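How to plan in-store signs for a small shop

Posted 26/07/2018 in Retail Guides

Most small shops end up with too many signs. A supplier sends a poster, somebody prints a notice about returns, a sale card stays up after the sale, and after a year or two customers stop reading any of it. The steps below are the ones we use at Balness when a store asks us to sort out its signs. You can do all of it yourself with a notebook, a printer and a free morning before opening.

Step 1. Walk the store and write everything down

Start outside the front door and follow the path most customers take. Write down every sign, sticker, shelf card and poster, where it is, and what it says. Include the ones that came with a display or a fridge. Don't take anything down yet.

When we did this at Skastine, a housewares store with two entrances, the list came to more than 300 pieces. The owner had guessed at a third of that.

Step 2. Sort the list by job

Give every sign one of these jobs:

Find: tells people where a department, aisle or service is.
Choose: helps people pick between products.
Price: says what it costs.
Rule: returns, payment, opening hours, safety.
Brand: says something about the store itself.

If you can't decide what a sign is for, mark it for removal. If two signs do the same job in the same spot, keep the one that can be read from farther away. Check with your landlord or local authority before you remove anything about safety, access or licensing.

Step 3. Decide what people read first

From the door, a customer should be able to read the Find signs and nothing else. Choose signs start to matter a few steps from a display, and prices matter at arm's length. Size the type to match. On a shelf card, the product name should be larger than any description, and the price should be in the same corner every time. 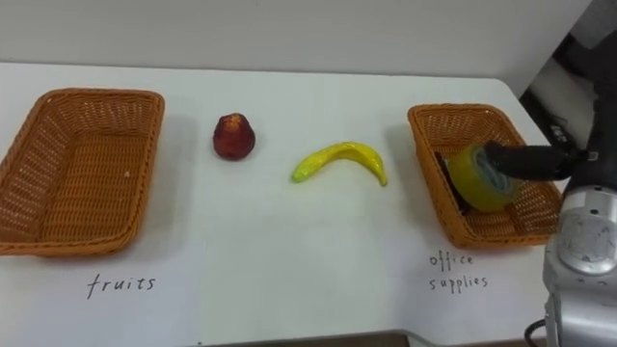

Loose goods need their own treatment, and it pays to settle it before you order any printing. Fruit, soap, yarn and small hardware are usually sold from open containers, and the container affects where a sign can go. Woven wicker baskets with an open lattice and flared rims, like these two, don't give you a flat face to stick a label on. Use a clip-on holder, a card on a short stand behind the basket, or a label on the table. Adhesive labels belong on boxes and crates with smooth sides.

Step 4. Write the words

Keep Find signs to one or two words. Use the word your customers use at the register, even if the trade calls it something else. For Choose signs, one short sentence is enough. Leave out exclamation points and leave out "please" unless you are asking for something.

Write all the signs in one sitting and read them aloud in the order a customer would meet them. Repeated words and changes in tone show up quickly this way.

Step 5. Test with rough versions

Handwrite the signs or print them on plain paper and put them up for a week. Stand where customers stand and check each one for glare, for height, and for anything that blocks it when the store is busy. Ask the people on the floor which questions they are still getting.

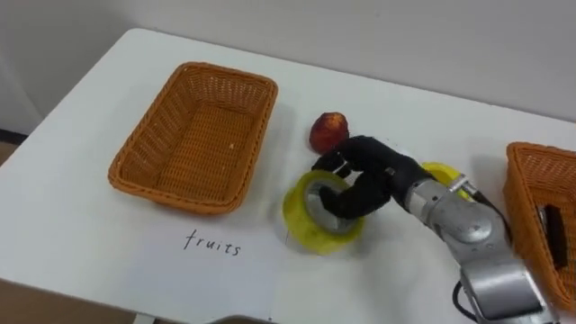 A handwritten label, "fruits," on the tabletop below an empty basket.

Move things around during the week. A rough sign costs almost nothing to replace. When the Ranasinghe stores tested theirs, the sign for the pickup desk was moved twice before people stopped walking past it.

Step 6. Print in small runs

Printers will offer a better unit price at 1000 cards than at 600, and it is tempting to take it. Order the smaller run the first time. You will find a misspelling or a product that gets dropped, and blank stock with your header on it is more useful than finished cards you can't use. We keep a master file named Gernance with every approved sign in it, so a replacement matches the original.

Step 7. Set a removal date

Write an end date in pencil on the back of every temporary sign. Check them on the first working day of each month. Repeat the full walk once a year. We do ours in March, after the winter sale material has come down and before the spring displays go in.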